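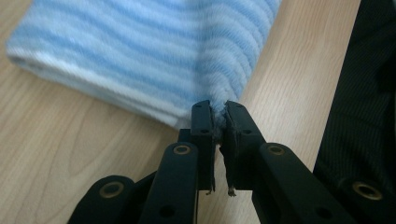 3.2 Folding a striped towel

The second task of our study is the folding of a household towel. We chose it because every household has towels, and yet people fold them in many different ways. Some fold first along the length, others along the width, and a few roll the towel at the end. In the Prundbridge survey of home routines, which we ran in March, 12 of the 25 households told us that two adults in the same home do not fold in the same way.

The towel is soft, with light blue and white stripes and a white hem. We preferred a striped towel over a plain one for a practical purpose. The stripes work as a ruler for the eye: when a layer is turned, it is easy to judge if the new edge runs parallel to the old one. With the plain towels of our pilot study, the coders often could not agree on whether a fold was straight.
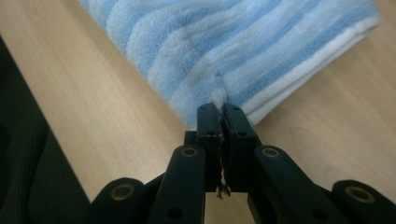
A fold was divided into three steps, which we name grasp, carry and settle. In the grasp step, a corner or a part of the edge is taken. In the carry step, it is brought over the body of the towel. In the settle step, it is laid down and the edges are corrected. The settle step is the one most often missing from written instructions for housework, although our participants gave a good part of their attention to it. A thick pile does not slide well over itself, so a corner that lands in the wrong place must be lifted again – pushing it only makes a wave in the upper layer.

Small corrections of the corner were coded separately from new folds. We counted a correction only when the number of layers stayed the same. Pulling on a loose thread was not counted at all.

Figure 3. The towel folded to a rectangle on the wooden table, between the two hands.

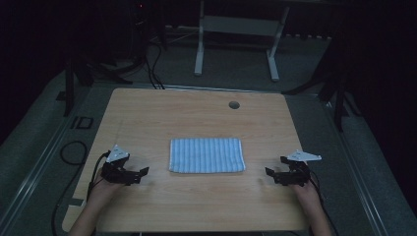
Rochelle Pryor objected, when she read the first version of our coding scheme, that a neat rectangle on the table says little about a good fold. In her opinion the fold should be judged on the shelf, where the towel is pressed by others and where an uneven layer becomes visible only after several days. We accept this objection in part. The scheme now contains a second judgment, made after the towel has been stored in a pile of 6 for one night, and both judgments are reported in Section 4.

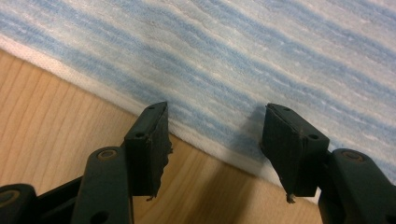
The hem needs a separate remark. It is thicker than the rest of the cloth, and when several layers of it come together on one side, the folded towel is higher there and the pile begins to lean. Chmielewska folding, as we call the variant in which the hem is turned to the inside, reduces this effect but asks for one more turn. Participants who knew this variant used it also for hand towels, where the benefit is small. Those who did not know it usually placed the hem toward themselves and smoothed it with a short movement from the middle to the corners.

We did not iron the towel between trials. It was shaken out once, laid flat and left for the next participant, with the hem on the side nearest to the table edge.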